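3. Setup and Care of the Hand-Held Unit

We would like to spend a little more time on the gripper itself than papers of this kind usually do, mostly for the sake of groups who are about to build their first pair and who, like us, will be living with it for months. The Sasbridge unit is a black housing with two yellow fingers bolted to a slotted frame on top, and everything that goes wrong with it tends to go wrong in one of those places. Figure 4 (four panels, spread over this section) shows it in use on the garment task, in a bedroom with clothes laid out on a woven mat.

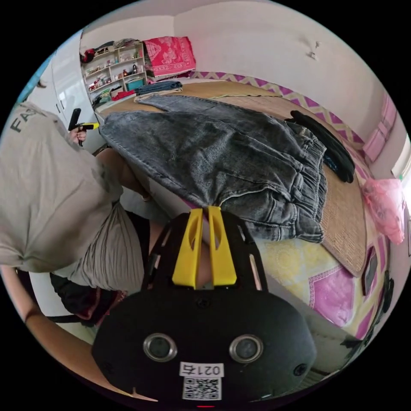

3.1 Fingers and Mounting Frame

The fingers are printed in yellow plastic and each one has a long cutout near the upper end. We went through several versions before August, and the ones we kept are a bit stiffer than the drawings from Tanonari call for. Denim was the deciding material – a gathered waistband will push a soft finger sideways, and then the grip closes crooked. After every 300 grasps the operator checks the frame screws with a short driver and wipes the inner faces with a dry cloth. Please do not use thread locker on the plastic side; we did, and we lost a good pair of fingers to it.
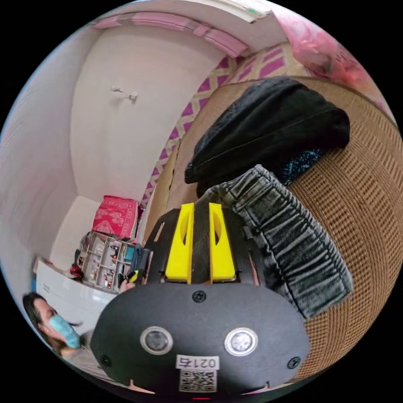 A finger that has started to lean can usually be saved. Loosen the two lower screws half a turn, close the grip on the flat gauge block, and tighten again from the inside out. If the lean comes back within a day, the mounting hole has worn oval and the finger should be replaced. We logged 444 finger checks over the whole collection period and kept the worn parts in a labeled box, which has been a great help when we argue about what wore out first.

3.2 Labels and Session Records

Every housing carries a small white label and a square QR code on its front. The code is scanned at the start of a session, so that finger changes and repairs stay attached to the right unit. This sounds fussy, and it did feel fussy for the first week or so, but the Plukville records were kept by hand and we spent far too long untangling them. 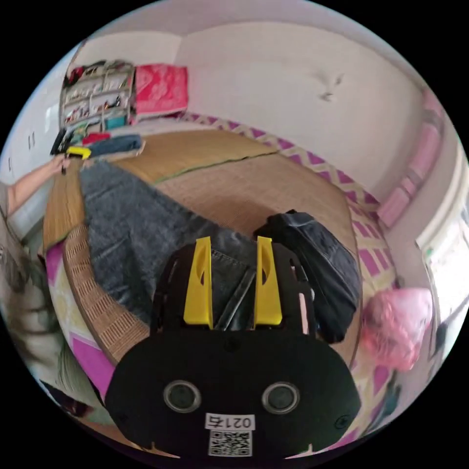
The Matić Workshop Group

Our service interval is about 2,000 grasps, at which point the unit comes back to the bench, the fingers come off, and the frame is checked against the gauge plate for twist. We do both units of a pair together, even if one has seen much less work, and then repeat the closing test before they go out again.

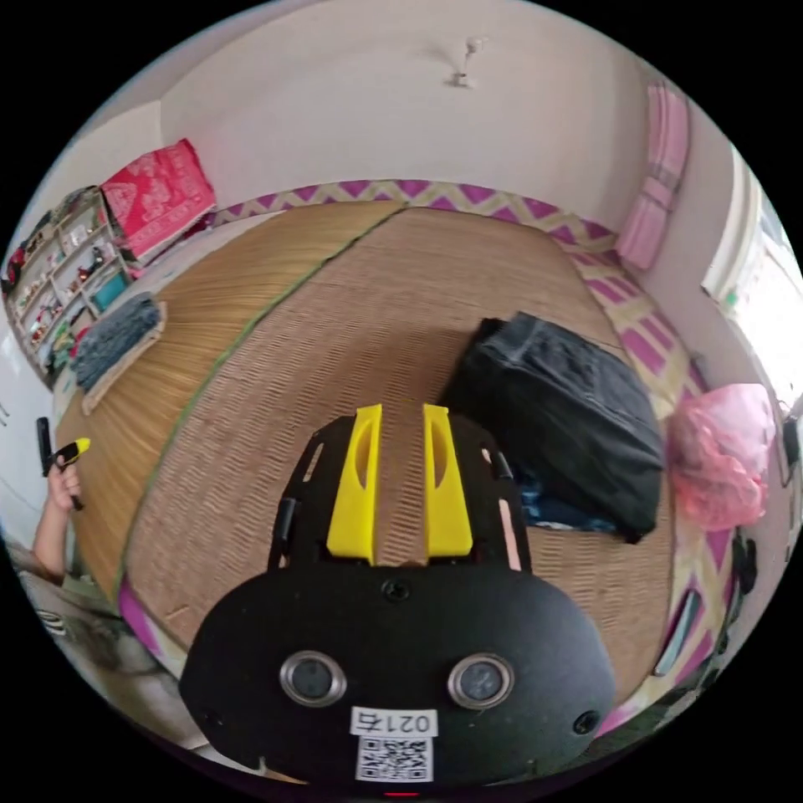
Can a finger be changed in the middle of a session?
Stop the recording first, fit the new finger, run the closing test on the gauge block, and begin again under a new session number. Grasps made before and after the change should be kept in separate files.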